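Speaker notes – What we saw at the Kirberg open day
Evening talk, Dosley branch, 18/11/2018

Start when the doors are shut. Thank people for coming out. Mention the sign-in sheet and the parking.

Opening

I went to the Kirberg open day in June with a group from our branch. There were 15 of us on the bus. I want to talk tonight about the kitchen bench demonstration, because that was the one most of you asked me about afterwards. The warehouse tour I will cover quickly at the end if there is time.

Say up front that I am not an engineer. I worked in catering supply and I went along to look at how a machine copes with ordinary things on an ordinary bench.

Pause for latecomers.

The place

Kirberg has the ground floor of a long building on the Prerham side of the river. On open days they let the public through 15 at a time, with up to 544 people over the whole day. You get a badge, you get a short safety talk, and then you walk through. The safety talk was good. Stay behind the yellow tape, no bags on the floor, ask before you lean in.

The demonstration area is set up as part of a kitchen. Dark shiny benchtop, household items. The staff told us they don't tidy up the items to suit the robot. They use groceries and cans from the shop down the road.

First slide 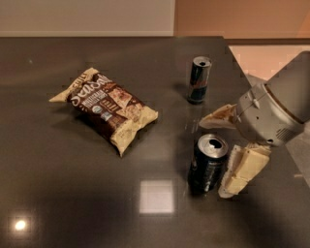

How long did each demonstration run?
Each one was booked for 15 minutes, with time for questions from the floor.

Carry on from there. Points to make while this slide is up:

Packets are harder than boxes. A chip bag has no fixed shape. If you squeeze it, it moves. A person does this without thinking and we forget there is any skill in it.

Cans are a different job again. An open can has to stay upright, so the speed of the arm matters as much as the grip. I asked about this and was told they run the arm slower near open drinks. It was slow. If you have seen the fast videos online, lower your expectations.

Thin, flat things are the ones I would not have picked as difficult. Wrappers, paper, slices of anything. The gripper needs an edge to get hold of. In my old job we had the same trouble with gloves on.

Ask the room: who here has dropped something because it was too light to feel? Wait for hands.

The benchtop

Spend a minute on this. A polished bench reflects the ceiling lights and whatever is standing on it. You can see bright patches on the surface in both of my slides. The presenter said reflections can confuse the cameras, as the robot may take a patch of light for an object. They could have put down a matt cover and chose to leave it. I thought that was fair. My own bench at home is much the same colour.

Someone will probably ask about cleaning. The staff wiped down between groups. I did not see a robot do any wiping and nobody claimed it could.

Second slide
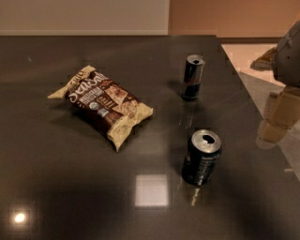 M. Pylypenko

Leave this one up for the rest of the section. The arm is off to the right here, beside the bench, with the chips and the two cans on the benchtop. Let people look at it before going on.

What I want to say here is about waiting. A good part of the demonstration was the arm holding still. Some of our group got restless and wandered over to the tea table. I stayed, and I was glad I did. The presenter used the time to explain that an operator can stop the arm at any point, and showed us the stop button. There were 2 of these, one at each end of the tape.

Gripper size: bigger than a hand. In a small kitchen you would notice it. I asked whether they were working on a smaller one and the answer was "eventually".

What our group thought

Opinions were mixed on the bus home. Several people thought it would be useful for someone who has trouble reaching or gripping. Others said they would not want it in the house. One person wanted to know what it cost to run and we did not get a figure. I have written to Kirberg to ask and will pass on any reply through the newsletter.

My own view is that it is a long way from doing the dishes, but I would go again.

Warehouse tour – only if before half past eight. Conveyor, labelling machine, colour-coded tubs. Skip the labelling machine if people look tired.

Questions. Repeat each one for the back row.

Finish with the notice about next year's open day. Names on the list by the urn, please. Lights and heater off before locking up.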